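We use cookies to remember your preferences. By continuing to browse you accept our cookie policy. [Accept] [Settings]

Call for participants: skeptical visitors wanted for a robot open day

Stitmont is opening its demonstration room on a Saturday in November, and we are looking for 44 people to come and watch two robot arms handle cups and lids. Then we want you to tell us, in writing, what you thought.

I should say where I stand. I have sat through plenty of robot demonstrations, and most left me wondering what happened before the doors opened. Coelho, who supply our coffee counter, think the arms could serve drinks one day. I have my doubts. Putting a lid on a paper cup takes a teenager a second, and I would like to hear from people who have done it through a lunch rush.
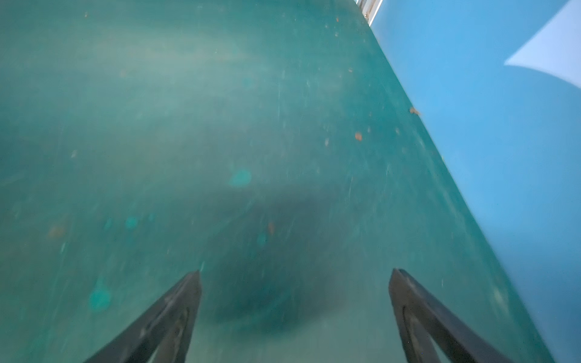 Gripper open over the teal tabletop, blue to the right.

You don't need a technical background. We would like to hear from cafe and canteen staff, teachers, people who repair things, and anyone who has ever been told their job was about to be automated. You must be 18 or over and able to stay for the full session, 10 a.m. to 1 p.m.

You will watch the arms work, ask Reginald Boateng whatever you like, and fill in a questionnaire. He has agreed to leave the failed attempts in. If an arm drops something, please write that down too.

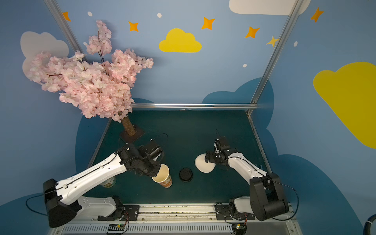 The whole setup fits on one table, and I would ask you to keep that in mind when you judge it. A real counter has spills, elbows and customers who change their minds. Question 6 asks whether anything you saw would survive a morning in your own workplace. Please don't be polite about it.

We pay $57 for the session, and lunch is included. Answers are read by our own staff and will not be used as advertising quotes.

To apply, send a few lines about the work you do to Idalina Paiva at the Stitmont front desk. Mention any access needs and whether you have been to one of our open days before. First-time visitors get priority.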